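Spent last week in Plelska and a few people asked how I did the ruins and the coast in one day without a tour bus. Posting it as a thread so I can stop typing it in replies.

Short version: hire a driver, start early, do the hill fort first and lunch second.

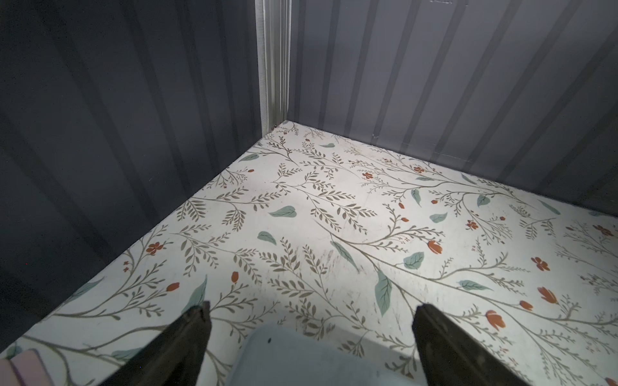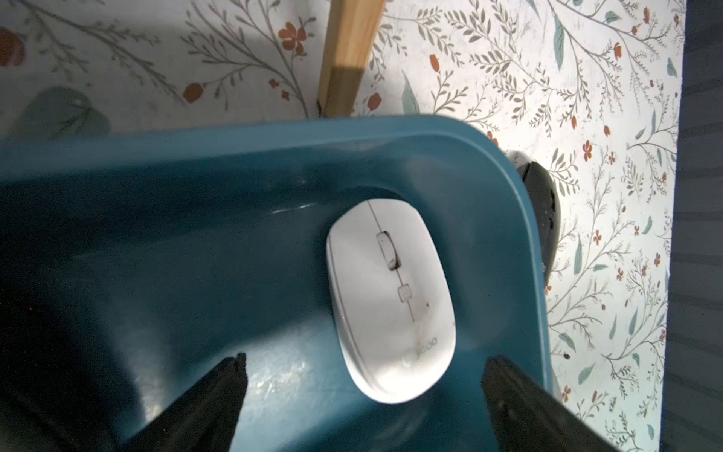 I booked through Sperling, a small outfit with an office across from the ferry terminal. You can email them, but they answered faster by phone. My driver was Adebayo Ogunleye, who has lived there 11 years and speaks English, French and the local language.

Pickup was 7 a.m. at my hotel. They also pick up at the port if you're coming off a ship. Tell them which gate, as there are two and they're a long walk apart.

First stop was Kirunus, the old hill fort. The drive is mostly highway, then a narrow road with a lot of turns. If you get carsick, ask for the front seat.

The fort opens at 8. We were there before that and waited at the kiosk, which sells coffee and a flat cheese bread. Cash only. By the time we left, the buses had filled the lower lot.

The driver can't guide you inside. That's a licensing rule, so you either go in alone or pay for a local guide. I paid. Mine was Ludmila Charvát and she was worth the money. She used to work on the digs there and knew which walls were old and which were rebuilt.

The oldest part of the wall is said to be 2,000 years old. Most of what you see from the parking lot is much newer. The old stretch is on the north side, down a set of steps that a lot of people skip.

Shoes: wear real ones. The steps are worn smooth and there's no handrail on the lower flight. I saw a man try it in flip-flops and go back up.

Bring water. There's a tap by the ticket office and nothing after that. Very little shade either, apart from the cistern, which you can walk into and is a lot cooler.

We did 3 hours at the fort. You could do it in two if you skip the museum room. The museum is one room of pots and coins with labels that are mostly not in English, so without a guide I'd skip it.

After that, down to Grirelen on the coast for lunch. The driver suggested a place up the hill. I wanted to be on the water, so we went to the harbor. Food was fine – grilled fish, potatoes, a tomato salad – but I paid extra for the view. Next time I'd go with his pick.

Grirelen has a small beach past the harbor wall. Pebbles, clean water, one shower. Lunch plus a swim is a good two hours. Leave your bag in the van, the driver stays with it.

There was supposed to be a stop at a lookout on the way back. Road work had it closed, so we took the inland road and went through the orchards. Adebayo pulled over at a stand and I bought apricots. July is apparently the end of the season for them.

Back at the hotel by 5. If you're on a ship, tell them your all-aboard time when you book and they plan backward from that.

On cost: the price is for the van, up to 7 people, so it's steep for one and pretty reasonable for a family. Fort tickets, guide and lunch are extra. I split mine with a couple from the hotel.

Someone asked about the public bus. It exists. It goes to the village under the fort and you walk up from there, uphill the whole way. The last one back leaves mid-afternoon, so you'd have to drop Grirelen.

Someone else asked about kids. The fort is okay for kids who listen. There are open drops on the west side with only a rope. Strollers won't work past the first gate.

Doing the islands next, separate thread when I've sorted out the ferry times.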